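### 3.2 Where the folding happens

I went into this part of the study thinking I'd write about drawers. The survey had 33 households in it, and almost every question we asked was about storage — how many shelves, how deep, who gets the top one. Then Mei-kuen Cheng read my notes from the Loltari visits and asked why I kept skipping over the bed. Fair point! This section is my attempt to fix that.

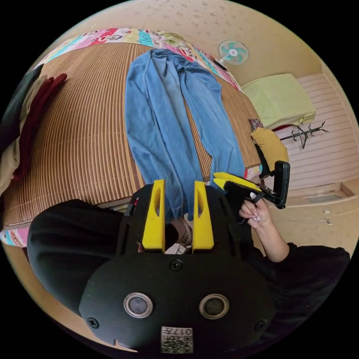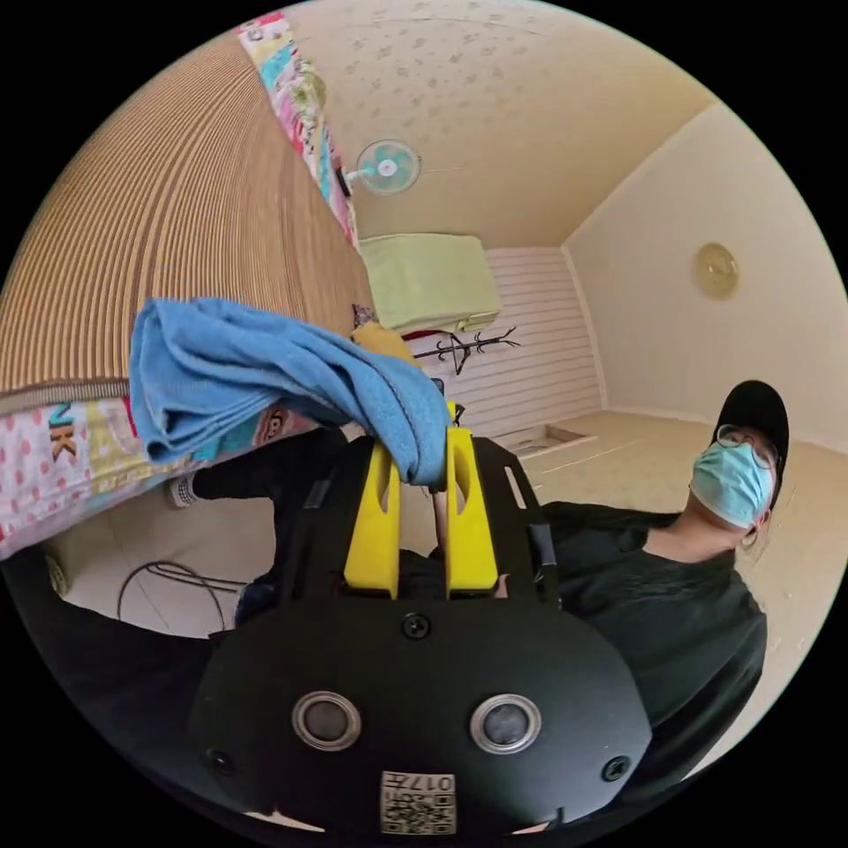
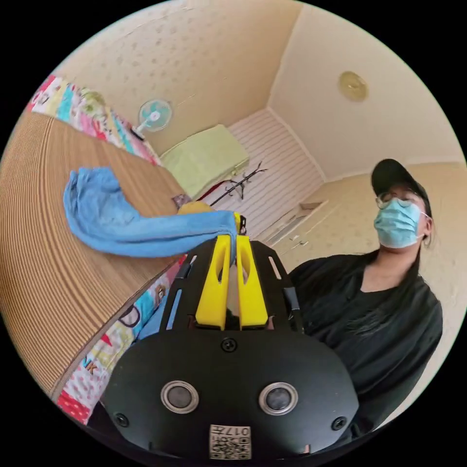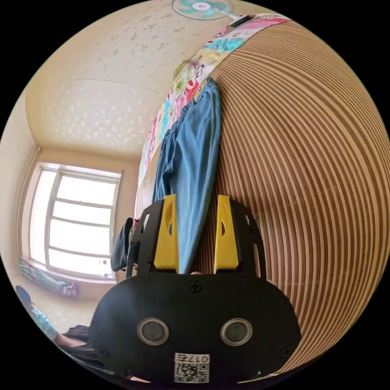
**Figure 4.** Light blue and blue cloth items and patterned bedding in a bedroom, Loltari, September.

People in our interviews hardly ever called the bed a work surface, but 23 of the 33 households fold there (the others use a table, a couch, or in one case the top of a chest freezer). It's wide, it's at a decent height if you stand close, and whatever you've finished can just stay put until you're ready to carry it off. Jeans came up again and again as the thing that needs the room. You want the legs out flat before you bring one over the other, and a small table won't let you do that without half of it sliding to the floor.

The cover matters more than I'd guessed, too. Several people at the Prillavness site told me they fold badly on a soft quilt, where the seams sink in and the edges wander, and that they'd put something firmer on top if they had it. Towels were the exception — folks seemed happy to do those anywhere, even standing up with the thing held against their chest.

I coded 222 folding episodes this way, by surface and by item. The surface codes are in Table 2, and the disagreements between Mei-kuen and me (mostly over what counts as "folded") are taken up in Section 3.3.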